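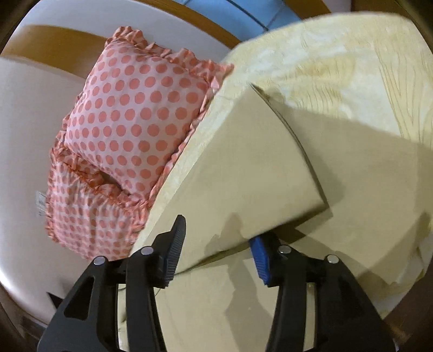 4.2 Soft Goods: Data Collection by the Student Teams

Home | Issues | Authors | Archive | Search
Shares 38 | Comments 0

The course assignment asked for one skill, turning back the corner of a piece of bedding, and gave the teams four weeks to teach it. We picked bedding on the theory that everyone already knows how it works. This theory survived until the first afternoon. Students who had soldered their own motor boards the term before found themselves arguing over which part of a blanket counts as a corner once somebody has sat on it.

All teams recorded with the Teoh, a hand-held two-finger gripper with a camera behind the fingers. It has no arm. The arm is supplied by the student, who squeezes, lifts and puts down while the camera keeps a record of every second thought. The teams handed in 842 demonstrations between them. We dropped 142 before training, most of them for one of two faults: the grasp happened outside the camera's view, or the student helped with the free hand and hoped we would not look. We looked. A further 333 were set aside as a second training pool, for the comparison in Section 4.4.

The written instructions ran to a page and a half. Version one said to "approach the fabric naturally." Guangming Pan, who graded the first batch, asked that the word be struck from all future course material, and it was. Version two gave a starting height, a closing speed and a rule that the fingers should be open before they reached the cloth. Demonstrations made under version two were shorter and a good deal duller to watch, and the Trukum policy learned from them much faster. We report this with mixed feelings, as the duller videos also had to be watched in full.

Figure 3. Fingertips over khaki fabric, with dotted cloth behind.

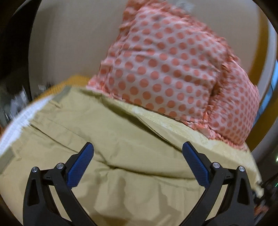
Labeling took longer than recording, and caused more ill will. Each demonstration was to be tagged with the item being grasped and the side of it facing up, a task we had set down for a single evening in January. The trouble came from cloth with two different faces. In Figure 3 the khaki fabric turns over near its upper edge and shows a paler, fuzzy lining, and it was over bands like this one that the Closton team tagged two items and the Cleltby team tagged one. Both teams defended their count in writing. The polka-dot cloth piled up behind raised a different problem: a pattern that regular gives the tracker plenty of points to hold on to, and in a heap it held on to the wrong ones, sliding from one dot to the next with every sign of confidence. We settled the first matter by adding a "lining" tag. The second we have not settled.

Plain areas had the opposite fault. On smooth beige cloth the tracker found little besides shadows, including those thrown by the gripper itself, and in the early runs the policy spent some effort trying to pick these up. One team spent a week on a shadow filter before another moved its lamp. Both approaches are described in the appendix, at the lengths the teams requested.

For testing we kept back 38 demonstrations that no team had seen, recorded by the teaching staff under version two of the instructions. Students were invited to inspect these afterward and did so with more care than they had given their own. They found one in which the fingers reached the fabric already closed. It has been left in the test set, with a note, and the grade for it was entered in the usual column.

4.3 Training Setup

Each team trained on its own demonstrations first and on the shared pool second, using the same settings both times. Runs were queued overnight. A team that missed its slot went to the back of the queue, a rule the teams voted for and then appealed.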